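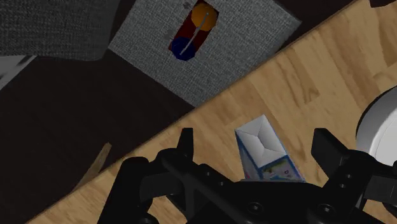

2019-05-23

Back on the gripper comparison, all in sim today. Swapped the Kerkham two-finger model in for the old Farkas one, kept the same arm, same wrist camera, same controller gains, and left the milk carton as the test object. I like the carton for this! It has flat sides and that folded top, so if the approach angle is a bit off you find out quickly.

Ran 160 grasps with each gripper. Farkas dropped or missed 59, Kerkham only 8. I was ready to celebrate, then noticed the Kerkham file came with a much higher friction value on the finger pads (somebody at Udari must have tuned it for their own demos). So the numbers aren't comparable yet and please don't put them on a slide. I'll set both pads to the same value and rerun the whole lot overnight.

Other stuff, while I remember:

- The Kerkham body is bulky. From the wrist view it hides the bottom of the carton completely, so the pose estimate is working mostly from the top and whatever label it can see. Want to try moving the camera up 3 cm – that might need a new bracket on the real arm, ugh.
- Hituleo controller still does the little twitch right before closing. Same twitch with both grippers, so I'm blaming the trajectory blending and leaving the hardware models alone.
- Black fingers over a dark floor are a pain for the segmentation mask. Over the wood it does much better. Could try a lighter floor texture, or just more lights.

Still have the January logs for Farkas on the old drive, need to check which friction value those used before I overwrite the config.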